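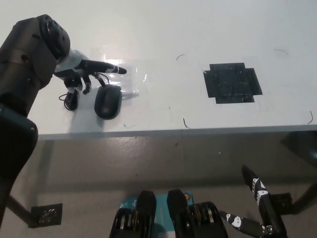

유성체 초저주파 방위각 오류: Jurkel 배열 결과가 다른 관측소와 맞지 않음

분류: 고객지원 > Ponosik 해석 프로그램 > 배열 처리 > 도래 방향

상태: 해결됨
접수자: Ilgın Sarıgül
대상 관측소: Jurkel, Fikre
수집 장비: Watden 기록계
우선순위: 보통에서 높음으로 변경

[최초 접수 내용]

안녕하세요. 10월에 들어온 화구(큰 유성) 신호를 Ponosik으로 처리하고 있습니다. 같은 사건을 Fikre 배열과 Jurkel 배열이 모두 기록했는데, 두 배열의 도래 방향을 지도에 그으면 교차점이 엉뚱한 곳에 찍힙니다.

Fikre 쪽 방향은 목격 신고 지역과 잘 맞습니다. Jurkel 쪽은 목격 지역에서 계산한 기대 방위각과 93도 차이가 납니다. 교차점은 목격 지역에서 2000 km 떨어진 바다 위입니다. 목격자들이 폭발음을 들었다고 한 시각과도 맞지 않습니다.

이상한 점은 Jurkel 결과의 품질 표시가 모두 정상이라는 것입니다. 상관계수가 높고, 겉보기 속도도 음파로 볼 수 있는 범위 안에 있으며, 평면파 잔차는 0으로 나옵니다. 경고 메시지는 없습니다.

시도해 본 것:
- 프로그램 재시작
- 대역 통과 필터 범위를 넓혔다가 좁혀서 다시 계산
- 분석 창 길이 변경
- 사건 목록에서 해당 사건을 지우고 원자료부터 다시 불러오기

결과는 모두 같았습니다. 방위각이 한두 도 움직이는 정도입니다. 폭발 에너지 추정에 이 거리를 쓰기 때문에 지금은 보고서를 낼 수 없습니다.

Ilgın Sarıgül

[지원팀 답변, 09:40]

문의 주셔서 감사합니다. 먼저 고층 바람의 영향부터 배제하겠습니다. 성층권 바람이 강하면 전파 경로가 옆으로 밀려 방위각이 틀어질 수 있지만 보통 몇 도 수준이고, 이번 차이는 바람으로 설명할 수 있는 크기가 아닙니다.

다음 자료를 보내 주십시오.

- 사건 전후가 포함된 Jurkel 원자료 (필터를 적용하지 않은 것)
- Jurkel 관측소 정보 파일
- Ponosik 처리 기록 파일
- Watden 기록계의 시각 동기 기록

관측소 정보 파일은 프로그램에서 내보낸 것 말고 자료 폴더에 있는 원본으로 부탁드립니다. 내보내기를 하면 좌표가 소수점 아래에서 반올림됩니다.

[접수자 답변, 10:25]

네 가지 모두 올렸습니다. 시각 동기 기록은 사건 당일 것만 있습니다. 위성 수신은 하루 종일 정상으로 표시되어 있습니다.

참고로 Jurkel은 요소가 네 개인 배열인데, 바깥쪽 요소 하나는 여름부터 꺼져 있습니다. 바람 저감용 배관에 물이 찼고 아직 교체하지 못했습니다. 이번 처리는 나머지 세 요소로 했습니다.

[지원팀 내부 메모]

- 시각 문제 의심. 세 채널이 같은 기록계에 물려 있으므로 기록계 시계가 틀려도 채널 사이의 지연 시간은 변하지 않음. 절대 시각만 밀림. 방위각 오류의 원인으로는 약함.
- 그래도 동기 기록 확인. 건너뛴 표본 없음.
- 표본 간격이 채널마다 같은지 확인. 같음.
- 극성 반전 확인. 세 채널의 첫 압력 상승 부호가 같음. 반전 없음.
- 방위각 기준(북쪽에서 시계 방향, 관측소에서 음원을 보는 방향) 확인. 설정은 기본값. 기준을 반대로 읽었다면 차이가 180도여야 하는데 그렇지 않음.
- 좌표의 위도와 경도가 바뀌었는지 확인. 바뀌지 않음. 배열 중심도 지도상 올바른 위치.

남은 후보: 요소와 채널의 연결.

[지원팀 답변, 13:10]

자료를 확인했습니다. 시각 동기, 표본 간격, 극성, 방위각 기준에서는 문제를 찾지 못했습니다.

평면파 잔차가 0으로 나온 이유를 먼저 말씀드립니다. 평면파의 느림 벡터는 미지수가 2개입니다. 요소가 세 개일 때 독립적인 지연 시간도 2개이므로 어떤 값을 넣어도 식이 정확히 맞아 버립니다. 요소 위치가 잘못되어 있어도 잔차에는 나타나지 않습니다. 네 번째 요소가 살아 있었다면 잔차가 커지면서 경고가 떴을 것입니다.

지연 시간의 합이 닫히는지 보는 일관성 검사도 마찬가지입니다. 이 검사는 파형만 비교하고 위치는 쓰지 않습니다. 파형 자체가 정상이면 이름표가 바뀌어 있어도 통과합니다.

두 가지를 여쭙겠습니다.

올해 Jurkel에서 기록계를 교체하거나 케이블을 뺐다가 다시 꽂은 일이 있습니까?
해양 미기압파처럼 방향을 이미 아는 신호를 그 이후에 처리해 본 적이 있습니까?

[접수자 답변, 14:05]

9월에 Watden 기록계를 새것으로 바꿨습니다. 이전 기록계가 습기 때문에 전원이 자꾸 내려갔습니다. 작업은 현장 관리 업체가 했고 저는 사진이나 배선표를 받지 못했습니다. 작업 보고서에는 "전 채널 신호 수신 확인"이라고만 적혀 있습니다.

미기압파는 매일 봅니다. 교체 전후로 방향이 거의 같습니다. 그래서 배선 쪽은 의심하지 않았습니다. 배선이 바뀌었다면 미기압파 방향도 틀어져야 하지 않나요?

[지원팀 답변, 15:30]

틀어지지 않는 경우가 있습니다.

Jurkel에서 작동 중인 세 요소는 정삼각형에 가까운 모양입니다. 이 가운데 두 요소의 채널이 서로 바뀌면, 두 요소를 잇는 선에 수직인 축을 기준으로 배열이 거울에 비친 것처럼 됩니다. 계산된 방향도 그 축에 대해 뒤집힙니다. 음원이 축 위에 있으면 뒤집혀도 같은 방향이 나오고, 축에서 멀어질수록 오차가 커집니다. 오차는 축과 음원 방향이 이루는 각의 두 배입니다.

보내 주신 좌표로 계산해 보니 남쪽 요소와 동쪽 요소가 바뀌었을 때의 축이 미기압파가 들어오는 방향과 거의 겹칩니다. 평소 보시던 신호로는 구별하기 어렵습니다.

겉보기 속도가 정상 범위로 나온 것도 같은 이유입니다. 삼각형이 정확한 정삼각형이라면 뒤집어도 속도가 그대로입니다. Jurkel은 약간 찌그러져 있어 속도가 조금 달라지지만, 기본 허용 범위를 벗어날 정도는 아닙니다.

원자료는 건드리지 않고 시험할 수 있습니다.

1. 관측소 정보 파일을 다른 이름으로 복사합니다.
2. 복사본에서 남쪽 요소와 동쪽 요소의 채널 이름을 서로 바꿉니다. 좌표 줄은 그대로 둡니다.
3. Ponosik에서 새 작업 폴더를 만들고 복사본을 지정합니다.
4. 같은 사건을 같은 필터와 같은 창으로 처리합니다.

기존 작업 폴더를 쓰지 마십시오. 좌표와 채널의 대응이 캐시에 남습니다.

[접수자 답변, 16:20]

말씀하신 대로 했는데 방위각이 처음과 똑같습니다. 소수점 아래까지 같습니다. 배선 문제가 아닌 것 같습니다.

[지원팀 답변, 16:35]

소수점 아래까지 같다면 복사본이 읽히지 않았을 가능성이 큽니다. 처리 기록 파일의 앞부분에서 관측소 정보 경로가 적힌 줄을 붙여 주십시오.

[접수자 답변, 16:50]

경로가 원본 파일로 되어 있습니다. 새 폴더를 만들 때 "이전 작업의 설정 가져오기"가 켜져 있었습니다. 끄고 다시 돌리겠습니다.

[접수자 답변, 17:15]

이번에는 바뀌었습니다. Jurkel의 방위각이 기대 방향과 2도 차이로 들어옵니다. Fikre 방향선과의 교차점도 목격 지역 안에 있습니다. 도달 시각으로 거꾸로 계산한 발생 시각은 폭발음 신고와 맞습니다.

필터를 바꿔 가며 다시 해 봐도 결과가 안정적입니다.

[지원팀 답변, 17:40]

좋은 결과입니다. 남은 2도는 바람 보정을 하지 않은 상태에서 나올 수 있는 크기입니다. 보정 항목을 켜면 더 줄어들 수도 있지만, 해당 시각의 고층 대기 자료를 먼저 불러오셔야 합니다.

다만 사건 하나가 맞았다고 배선이 바뀌었다고 확정하기는 이릅니다. 다른 조합도 우연히 비슷한 방향을 줄 수 있습니다. 확정하시려면 현장에서 요소 하나씩 입구를 잠깐 막아 보는 것이 가장 확실합니다. 막은 요소의 신호가 화면의 어느 채널에서 줄어드는지 적어 주십시오.

현장에 바로 가실 수 없다면 기록계 교체 이후에 잡힌 다른 신호로 확인할 수 있습니다. 위치가 알려진 채석장 발파가 좋습니다. 미기압파 축에서 멀리 떨어진 방향의 것을 고르셔야 합니다.

[접수자 답변, 다음 날 11:20]

채석장 발파 기록을 찾아서 수정한 파일로 돌렸습니다. 채석장은 북서쪽에 있고, 수정 전에는 전혀 다른 방향이 나오던 것이 수정 후에는 채석장 쪽을 가리킵니다.

현장 업체에도 연락했습니다. 오후에 다른 일로 Jurkel에 들르니 그때 입구를 막아 보겠다고 합니다.

[접수자 답변, 15:55]

현장 확인이 끝났습니다. 남쪽 요소를 막으니 화면에서는 동쪽 채널이 조용해졌고, 동쪽을 막으니 남쪽 채널이 조용해졌습니다. 중앙 요소는 맞습니다. 케이블 꼬리표가 바래서 글자를 읽을 수 없었고 길이만 보고 꽂았다고 합니다.

업체가 케이블을 바로 옮겨 꽂으려고 해서 일단 그대로 두라고 했습니다. 이미 쌓인 자료를 어떻게 처리해야 할지 먼저 알고 싶습니다.

[지원팀 답변, 16:30]

잘하셨습니다. 케이블을 옮기면 그 시각을 경계로 채널 대응이 다시 바뀌기 때문에 시각을 정확히 남겨 두셔야 합니다. 순서는 다음과 같습니다.

먼저 관측소 정보 파일에 기간을 나누어 적습니다. 기록계 교체 이전은 원래 대응, 교체 시각부터 케이블 복구 시각까지는 바뀐 대응, 복구 이후는 다시 원래 대응입니다. Ponosik은 기간이 겹치면 나중에 적힌 줄을 쓰고 경고를 내지 않으니 겹치지 않게 해 주십시오.

그다음 케이블을 옮깁니다. 옮기는 동안의 자료는 사용하지 않도록 공백 구간으로 표시합니다.

마지막으로 교체 이후의 사건을 일괄 재처리합니다. 이때 "저장된 대응 사용"을 끄십시오. 원자료 파일의 채널 이름은 고치지 마십시오. 이미 다른 기관에 자료를 보내셨다면, 그쪽에서 쓰는 관측소 정보도 함께 갱신해야 합니다.

[접수자 답변, 다음 날 10:10]

케이블을 복구하고 꼬리표도 새로 달았습니다. 기간을 나눈 정보 파일로 재처리한 사건은 14건입니다. 그중 음원을 아는 것은 모두 방향이 맞습니다. 미기압파 축 근처의 사건은 값이 거의 변하지 않았습니다.

화구의 에너지 추정도 다시 했습니다. 이전 값은 거리가 너무 멀게 들어가서 크게 나왔던 것이었고, 이제 Fikre에서 따로 구한 값과 오차 범위 안에서 겹칩니다. 보고서는 이 값으로 내겠습니다.

요청이 하나 있습니다. 요소가 세 개만 남았을 때는 잔차 0을 정상으로 표시하지 말고 "판정 불가"로 표시해 주시면 좋겠습니다. 초록색 표시를 보고 한참 다른 곳을 찾았습니다.

[지원팀 답변, 10:45]

의견을 개발 쪽에 기능 요청으로 등록했습니다. 반영 시점은 아직 말씀드릴 수 없습니다. 당분간은 처리 기록의 사용 요소 수를 직접 확인해 주십시오. 새 작업 폴더에서 설정 가져오기가 기본으로 켜져 있는 문제도 함께 전달했습니다.

꺼져 있는 네 번째 요소가 복구되면 발파 신호 하나를 네 요소로 처리해서 잔차를 보내 주시기 바랍니다. 그때는 이 티켓에 이어서 쓰셔도 되고 새로 접수하셔도 됩니다.

[처리 요약]

증상: Jurkel 배열의 화구 신호 방위각 오류, 음원 위치 오류, 에너지 과대 추정
원인: Watden 기록계 교체 시 남쪽 요소와 동쪽 요소의 케이블이 서로 바뀜
발견이 늦어진 조건: 세 요소만 작동, 미기압파 방향이 대칭축과 겹침
조치: 정보 파일 기간 분리, 케이블 복구, 사건 재처리
후속: 네 번째 요소 복구 후 잔차 확인 (접수자), 잔차 표시 방식 변경 검토 (개발)

관련 문의

- 고층 바람 보정을 켜면 방위각이 비어 있는 칸으로 나옵니다
- Watden 기록계 위성 수신이 밤에만 끊깁니다
- Fikre 배열에서 풍력 단지 소음을 제외하는 방법
- 같은 화구가 사건 목록에 두 번 등록됩니다
- 주기로 구한 에너지와 진폭으로 구한 에너지가 다릅니다

고객지원 문의 | 이용 약관 | © Ponosik 지원 센터 | 맨 위로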